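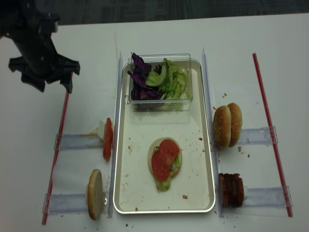 Zerkora는 어떤 장비입니까?

지사와 본사 사이의 회선에 물려 두고, 밖으로 나가는 트래픽 가운데 수상한 것을 골라 기록하는 침입 탐지 장비입니다. 차단은 기본 설정에서 꺼져 있으며 관리자가 직접 켜야 합니다.

Travent Zerkora 침입 탐지 장비 (랙 장착형)

외국 정부가 귀사의 견적서에 관심이 있을지는 저희도 모릅니다. 다만 새벽 세 시에 견적서 폴더가 통째로 해외로 나가고 있다면, 최소한 담당자가 출근 전에는 알아야 한다고 봅니다. Zerkora는 그 정도의 소박한 목표로 만든 물건입니다.

주요 사양
탐지 포트: 4개
로그 보관: 30일 (외장 저장소 연결 시 연장 가능)
기본 탐지 규칙: 201개
관리 화면 언어: 한국어, 영어
전원: 이중화, 케이블 두 개 포함
랙 나사: 포함. 늘 하나가 모자란다는 민원이 있어 넉넉히 넣었습니다.

공격 주체 표시 기능에 대하여
경쟁 제품의 화면에는 세계지도 위로 붉은 화살표가 날아다닙니다. 임원 보고 때 반응이 좋다고 들었습니다. Zerkora에는 지도가 없습니다. IP 주소의 국가 정보는 표에 글자로 나오고, 그 옆에 '경유지일 수 있음'이라고 적혀 있습니다. 배후가 어느 나라인지는 외교부와 뉴스 해설자의 몫으로 남겨 두었습니다.
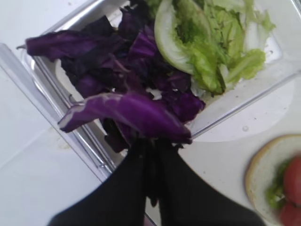

Fouzia Hashmi 님은 구매 후기에서, 지도가 없어 처음에는 상사를 설득하기 어려웠지만 경보 문구가 짧아 야간 당직자가 끝까지 읽는다는 점은 마음에 든다고 하셨습니다. 팬 소음은 회의실 옆에 둘 수준이 아니라는 말씀도 덧붙이셨습니다. 맞는 말씀입니다. 회의실 옆에는 두지 마십시오.

규칙 업데이트
2018년 5월 23일 배포판부터 원격 접속 도구 관련 규칙이 정리되었습니다. 중복 경보가 하루 약 156건씩 나오던 시험 환경에서는 눈에 띄게 조용해졌고, 시험 담당 Jianhua Xie는 장비가 꺼진 줄 알고 전원부터 확인했습니다. 다음 배포는 7월 예정입니다.

구성품
본체, 레일, 전원 케이블, 빠른 설치 안내서. 두꺼운 설명서는 PDF로만 제공합니다.

구입 전 확인
암호화된 트래픽의 내용은 들여다보지 않습니다. 접속 상대와 시각, 전송량만 봅니다. 기존 Mimier 수집 서버와 연동하려면 별도 라이선스가 필요하며, 가격은 영업 담당자에게 문의해 주십시오. 견적서는 암호를 걸어 보내 드립니다. 암호는 같은 메일에 적지 않습니다.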